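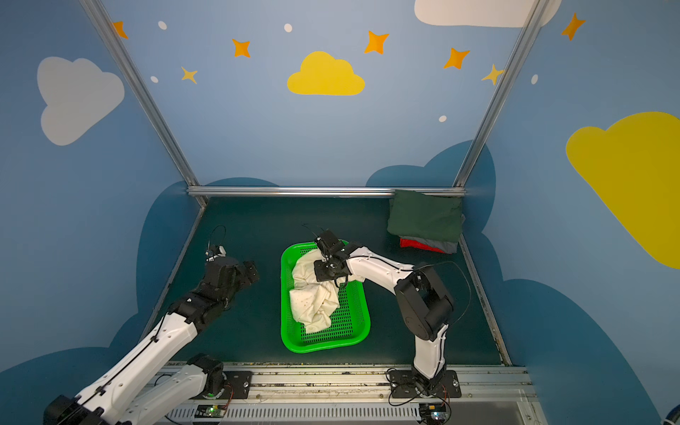
The green basket and the folding pile

Laundry > Small Rooms > May

I have been meaning to write about laundry for weeks, and every time I sit down to do it the dryer buzzes and off I go again. So let me start with the basket, my favorite thing in the whole business. It's bright green plastic, a rectangle with rounded corners and a grid of holes in the bottom, and I love it far more than a person should love a basket.

For years I used a big canvas hamper that Wiebke Grube passed on to me when she moved to Curno. It was lovely, and it held an enormous amount — which was the trouble with it! Everything went in, and the things on the bottom came out days later with creases you could have ruled lines with. A smaller basket makes me fold sooner. I can carry it on one hip, I can see what's in it, and when it's empty I'm done.

My other habit is the pile in the corner. Folded things go to the far right, up against the back wall, and they stay there until the basket is finished. Dark green on top, then gray, with a bit of red peeking out at the bottom. I used to sort by person and then by drawer, and I'd end up with eleven little heaps and no place to put my elbows. One stack is plenty. It gets sorted when it gets upstairs (or it doesn't, and people come looking for their shirts).

The cream cloth with the little brown dots always seems to be the last one out. It's a soft, crumply sort of thing, and I never know whether to fold it in thirds or just in half and hope. Princess Yap, who taught me most of what I know about linens, says to lay it flat, smooth it from the middle outward, and stop fussing. I do the first two.

I'm also still very fond of the walls, pale blue with cartoon clouds and stars and dots. Brayan Ccori thought I'd be tired of them by spring, but they cheer me up at seven in the morning, and laundry needs all the cheering it can get. The dark green surface was a happy choice too. Light things show up beautifully against it, so I lose fewer of them.

Next time I want to get to fitted sheets. Uwe Buschmann has sent me a method with 367 words of instructions and I have read it twice, so wish me luck.

Contact | Copyright Small Rooms | Back to top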